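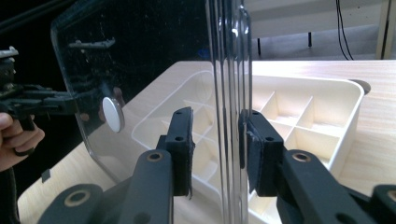 Foam pads or silicone for gripping clear acrylic?

tarun_k
Trying the Wegener hand-held grippers on acrylic panels before we spend money on arms. Stock pads, foam-like face, one finger each side of the sheet. Has anyone compared these with the Nilen silicone ones? The Nilen page says "holds any smooth surface" and I don't believe a word of it.

skimar_7
You're right not to. We bought a set in March. Fine on card and wood, but on acrylic they picked up dust and then slid. I'd keep the foam.

Antonina S
Keep the foam? Look at the edges of those pads. One's fraying and the other is starting to peel. How many grips have they done?

tarun_k
2147 by my tally. The pads still hold, as far as I can tell, but I haven't put a force gauge on them.

Antonina S
Then you don't know that they hold. "Hasn't dropped one yet" isn't a test.

rozite
Bit harsh. Two screws a pad, swap them and carry on. I'd worry more about the camera. Looking through clear plastic with bright streaks down the edge, I doubt any depth reading you get is worth having.

skimar_7
Depth was useless for us on clear sheet. Plain colour did better, though the smudges fooled it now and then.

Mỹ Lâm
Disagree on depth, it depends on the lighting. But would a hand-held result tell you much about an arm anyway? Your wrist gives a little when the sheet twists. A stiff arm won't.

tarun_k
Fair point, and I've no answer to it. I'll fit new pads on Friday, borrow a gauge and post the numbers, good or bad.

Antonina S
Post the old pads' numbers too, please. Measure them before you take them off.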